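The kitchen that the Tiltero club built

The robotics club at the Tiltero after-school center has no kitchen. It has a room with nine desks, a whiteboard and a door that sticks in April. The kitchen the students work in exists on their computers, and most of the cooking tools in it have been dropped on the floor more than once.

Jasmina Vlachou started the simulation group after two years of entering students in wheeled-robot contests. She wanted them to work on arms, and an arm was out of reach for the club's budget. A simulated one was not. The group now spends its season on the Mivetti Challenge, a student competition in which teams write the code that moves a robot arm through household chores on a virtual countertop.

Teams have 4 students each. They get the same arm and the same set of objects, and the organizers shuffle the layout before each round. A program that learned one arrangement by heart does badly in the next.

"The first month is all crashes," Vlachou says. "They send the gripper straight through the counter and the physics throws everything across the room. They love it. Then they get tired of it and start reading the error logs."

Flat things are the hardest. A sponge has some height to it, and the fingers can close on its sides. A spatula lying on a smooth surface gives the gripper very little to hold, and coming in a few millimeters low means hitting the stone. One team, which calls itself Sengar, gave up on grasping the head and went for the handle. Another wrote a routine that lowers the hand slowly and stops at the first sign of contact - slow, but it stopped the crashes.

The students log every attempt. Sengar's notebook had 2243 entries when I visited, most of them marked with a single letter F. Their best practice score was 97, on a layout they admit was kind to them.

The afternoon session runs until six. Near the end, one of the younger members was still at her screen, checking the height of the hand over the spatula before she let the next run go. Her teammates had already put on their coats and were arguing about whether to approach from the left. 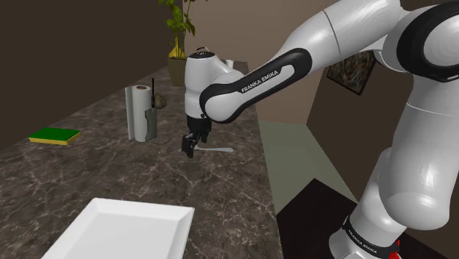
Do students need to know how to code before they join?

Most of them don't. New members spend their first weeks changing numbers in programs that older students wrote, and they start writing their own after that.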